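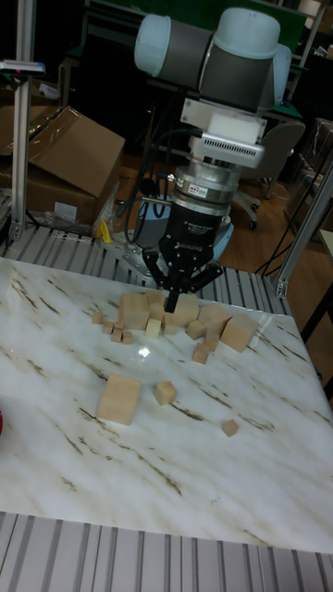 Drivatbridge Robotics Workshop – Open Day Questions

**When is it, and do I need a ticket?**

The open day is in June, doors at 10 a.m., last demo at 4 p.m. Entry is free but we do ask you to book, as the room holds 28 people and the fire marshal has met us before. Booking gets you a demo slot. It doesn't get you a chair.

**What will I see?**

A robot arm with a two-finger gripper and a table of wooden blocks. It picks blocks up and puts them down. If you have a toddler at home you've seen the routine, though ours takes longer and throws less.

**Why blocks?**

They're cheap, they come in different sizes, and they don't mind being dropped. A big cube is easy to find and easy to hold. The tiny ones sitting in a little row beside the cluster are where a morning goes. Last year we managed 293 pickups over the day, and a fair share of the swearing was over the small stuff.

**What's the silver cylinder above the gripper?**

A force-torque sensor. It measures how hard the arm is pushing or twisting, so the arm can stop when it meets the table instead of trying to go through it. We're fond of the table.

**Can I drive it?**

Yes, in the afternoon slots, for 2 minutes each. Chrysoula Antoniadis runs those and will stand next to you with one hand by the stop button. Please don't take it personally. She does it to us too.

**Can I touch it?**

When it's powered down and one of us says so. The rest of the time, hands stay on your side of the aluminum frame.

**Is it going to take my job?**

If your job is moving small cubes a few inches on a marble-patterned table, we should talk. Otherwise you're fine until at least the end of the open day.

**Is it suitable for kids?**

Ages eight and up for driving, any age for watching. Younger ones tend to lose interest after the third block. So do some parents.

**Do you have a talk as well?**

One, at noon, on how we teach the arm to grip things it hasn't met before. We've recorded 400 practice runs for it and promise to show only a few.

**How do I get there?**

Take the Zovutcombe road and turn in behind the Bameo warehouse. Parking is shared with them, so leave the loading bay clear. If you reach the Chávez tire shop you've gone too far, but they're used to giving directions by now.

**Is there coffee?**

There is a machine. It is the least reliable one in the building. Bring a cup.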